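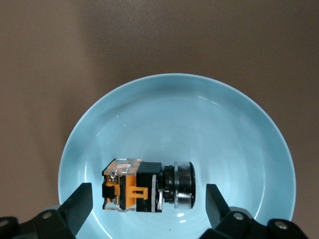 Rerkevberg votes in August, and what we know so far

The primary in Rerkevberg is set for August, and both campaigns for the open county seat have started telling us it is the most important one in a generation. They said the same thing last time, about the same seat, with different people in the race. So before the yard signs go up it might be worth looking at what is on offer.

Ariel Enriquez is giving up her place on the Jokville town council to run. Eino Rissanen ran the county's road department before he retired, and he is running on the roads. They are both in the same party, which in this district has held the seat for as long as this newsletter has been going out, so the primary is the election. Whoever wins in August will face a name on a ballot in the fall and not much more.

Both campaigns sent us material when we asked. Enriquez's was longer. It has a section on housing, a section on the library branches and a long section on what she calls "open-door government." Rissanen's was two pages, most of it about culverts. I read both of them twice and came away knowing a lot about how the candidates would like to be seen.

Take housing first. Enriquez says she will "unlock" county land for new homes. I asked her office which land. The answer was that a review would identify suitable parcels. I asked when the review would start and was told it would be an early priority. The county did a land review 4 years ago. It's on the county website, under planning, and it named 25 parcels. Most of them are slivers next to highway ramps, and one is under a water tower. If there is better land than that, I would like to hear where it is, and so would the people on the rental list in Jokville. If there isn't, "unlock" is a strange word to put on a mailer.

Her supporters will say it is unfair to ask for street addresses in June of an election year. Maybe. But she brought it up, and it's on the front page of her mailer in letters you could read from across the road.

Rissanen has the opposite trouble. He is very specific about the things he knows and goes quiet on everything else. He wants the Drama Road bridge replaced before winter, and he can tell you the load rating, the age of the deck and the name of the outfit that did the last patch. Ask him about the clinic closing its evening hours and he says he'll "listen to the experts." Which ones? He didn't say. A county board member votes on the clinic budget every year, so this isn't a side question. A bridge is a fine thing to care about, but he had charge of that department for a long time and the bridge was old then too. When I put that to him on the phone he said the board never gave him the money. The board's minutes show he asked for it twice. They also show that in his last budget he left it off the list and asked for new trucks. He says the trucks were needed more. Could be. I have not seen a mailer that mentions the trucks.

Then there's the money question, where both of them get vague at the same time. Enriquez says her plans can be paid for with state grants. Rissanen says his can be paid for by cutting waste. These are the two oldest answers in county politics. Grants run out, usually right after the staff have been hired, and the waste tends to be hard to find once you're the one signing the contracts. Neither campaign would rule a tax increase in or out. Both used the word "responsible" when they didn't.

You may have seen the poll. A firm called Hegde put out numbers at the start of the month showing Enriquez ahead by 5 points, and her campaign has been passing them around ever since. A few cautions. The release doesn't say who paid for it. It doesn't give a margin of error. It doesn't say how many people in Rerkevberg were called, or whether they were asked if they had ever voted in a primary, which most people here haven't. I wrote to Hegde and asked for the full questionnaire. What came back was the same release with a nicer header. I'm not saying the number is wrong - she may well be ahead, and she has certainly been at more doors than he has - only that I wouldn't bet lunch on it, and I'd be careful about anyone who quotes it to you as settled.

Rissanen's people, for their part, called the poll "junk" and then said their own internal numbers show a tie. They would not share those either.

Some readers have asked about the endorsement from the retiring board member. There isn't one yet. There have been hints that one is coming, then hints that it isn't, and each set of hints seems to come from whichever campaign would be helped by it. I've stopped writing them down. In my time covering this county I can't remember an endorsement changing how many people turned out, and turnout is what decides a summer primary. A lot of regular voters will be out of town. The ones who are left tend to be older and to own their homes, and both candidates know that, which may explain why neither mailer has a word about the bus to Jokville.

On the debate: there are supposed to be 2. The first is at the high school and both have said yes. The second is still "being discussed." Enriquez wants it in Jokville, where she is well known. Rissanen wants it out at the fairgrounds, where he is. Each side says the other is ducking. It would be easy enough to flip a coin, and I suggested that to both campaigns. One laughed and the other said they would get back to me.

If you go to the first one, please bring questions that can't be answered with a feeling. Ask Enriquez to name a parcel. Ask Rissanen how he'd vote on the evening clinic, yes or no. Ask both of them which county job they would leave unfilled if the grants don't come and the waste doesn't turn up. Last time around the questions were written on cards and read out by a moderator, who tidied them up until there was hardly a question left in them. The high school tells me people will be allowed to use the microphone this time. We'll see.

A note on registering. You have to be signed up with the party to vote in its primary, and the deadline to switch comes well before voting day. The clerk's office in Rerkevberg has the forms at the front counter. The online version was down both times I tried it, so I'd go in person. If you moved inside the county since the last election you need to update your address too, even if your mail is still finding you.

I'll print both candidates' written answers on the clinic and the county land in the next issue, in full, if they send them. If one of them doesn't, I'll leave the space blank with the name over it.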